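Refurb Bench Forum > Workspaces and Layout > Ribbed metal benches: am I mad?

pluggedoff
18 Apr 2022

We swapped the bench top in the repair room for ribbed metal and I am now the only person in the building who likes it.

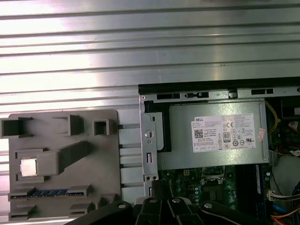
It's the stuff with long ridges in it. My thinking was that anything you drop ends up in a groove and stays there, where on the old bench it went straight over the edge and joined the others under the radiator. I have had it for 23 days and have not been on my knees with a torch once.

The parts tray sits to the left of the open case and the machine lies on its side with the panel off. Tray is grey plastic, moulded, with a recess for the chip and a slot lower down for the connector strip. Everything has a place, which my colleagues have described as "a bit much".

Complaints so far: it's noisy, it glares, and a mug won't stand up straight on it. I regard the last one as a feature.

Anyone else using one? And what do you do about the light?

tinsnips_ahoy

The glare is your real problem. You've put a shiny surface with a shiny chip on top of it under what I'm guessing is a ceiling light. Those white patches on the metal would have me in a dark room by lunch.

Turn off the overhead, get a lamp on an arm and bring it in low from the side. You'll lose the shine and you'll be able to see into the case, where the work is.

mrs_flux

I'll be the one to say it. Metal bench, open computer. Does this not bother anybody?

pluggedoff

It bothers everybody, at length, generally while I'm holding something small. Top is earthed, I'm strapped, the machine is unplugged before the panel comes off.

mrs_flux

Earthed is one thing. A bare metal top is still a very quick way for a charge to go somewhere. The point of a proper mat is that it goes slowly. And the first time somebody powers up a loose board on there for "just a quick test" you will have a very expensive toaster.

pluggedoff

We don't power up loose boards on it. There's a sign.

mrs_flux

Oh well, if there's a sign.

oldbodger

I've worked on wood, lino, a mat, a door on two trestles and one summer on an ironing board. Killed one motherboard in all that time and that was tea.

That said I'm with Mrs Flux. Put a mat under the case. You keep your grooves for the screws and the machine gets something civilised to lie on. It'll also stop the case skating about when you lean on it, and mine always goes just as I've got the screwdriver in.

pluggedoff

It does skate. I wasn't going to mention that.

halfheight

More interested in the tray. Is that a bought one? I've been using a bun tin. Six holes, one of which is now permanently full of thermal paste.

pluggedoff

Bought, from Jostum, second-hand in a box of other bits. No paperwork with it. The recess takes the chip nicely with the shiny side up. The hollow blocks along the top I have no official explanation for. The small square one holds a pencil, badly.

halfheight

So it's a pen pot with ambitions.

tinsnips_ahoy

Looks more like a fixture than a parts tray to me. I wouldn't keep screws in it, they'll get down beside those little ridges at the bottom and you'll be picking them out with tweezers. Nice for the one chip though.

pluggedoff

Screws go in jar lids. Case screws in one, drive screws in another, and a third for the ones I find afterwards.

oldbodger

Everyone has the third lid. Mine is a biscuit tin.

vent_cover

Dissenting view: trays on the left are wrong. If the case is on the right and you're right-handed you're reaching across yourself for every part. I had mine that way at Chowdhury Repairs and my shoulder was complaining by May. Swapped it over, fine ever since.

pluggedoff

I'm left-handed.

vent_cover

Withdrawn.

mrs_flux

While I've got you: how are you cleaning it? Ridges plus compressed air plus the inside of somebody's old desktop. I can picture those grooves.

pluggedoff

Please don't. We blow the cases out in the yard first, weather permitting. What's left I get with an old paintbrush, along the grooves and off the end into a dustpan. Going across them is hopeless, it just hops from one to the next. Cloth with a bit of alcohol when I'm feeling ashamed of myself.

A lad here tried a vacuum with the narrow nozzle and it played the bench like a washboard. Very catchy. We've asked him to stop.

halfheight

What did the top cost, if it isn't rude?

pluggedoff

235 from Vustard, cut to length, and I filed the corners myself after meeting one with my hip.

halfheight

For 235 I could have a flat bench and a lot of bun tins.

oldbodger

You could have a flat bench, a mat and a lamp and still have enough left for a chair. I notice there's never any talk of chairs on here.

tinsnips_ahoy

Chairs is a different section and it's much angrier than this one.

prukora_fan

Prukora do a mat with a raised lip all round, so things can't roll off it. Solves the dropped screw business without the corrugated shed look. I've had one 3 years. It smells a bit at first.

mrs_flux

How long is "at first"?

prukora_fan

It's mostly gone now.

pluggedoff

Right. I've ordered a plain mat, no smell advertised, to go under the case. The tray is staying on the metal and so are the jar lids. I've also borrowed the lamp from reception and tinsnips was right about bringing it in from the side, I can see down into the drive bay without sticking my whole head in.

Reception would like their lamp back, so if anyone has a clamp one going spare I'll pay the postage.

oldbodger

Got one. The spring's gone, so it bows slowly as the day goes on. Message me.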